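News > Around Town > Shops

Sternetti clothing swap moves to Hulard Street

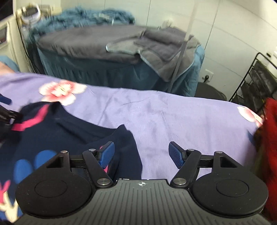
Navy and lavender, both my kind of color.

Aug 25, 2022

Good news for anyone with an overstuffed closet (me, always me)! The Sternetti clothing swap is moving into the old shoe store on Hulard Street, right across from Saavedra Bakery, and it opens to all of Grevudthorpe next month. I went to the last one in February and came home with 2 coats I love - and a skirt I still can't zip.

The rules haven't changed. Bring clean clothes, get a ticket for each piece, and trade your tickets for whatever you like. The new place has room for 80 people at a time, up from 70, so the line should move a little faster. Leftovers go to the church thrift shop at 443 Hulard.

Contact the news desk | © 2022 | Back to top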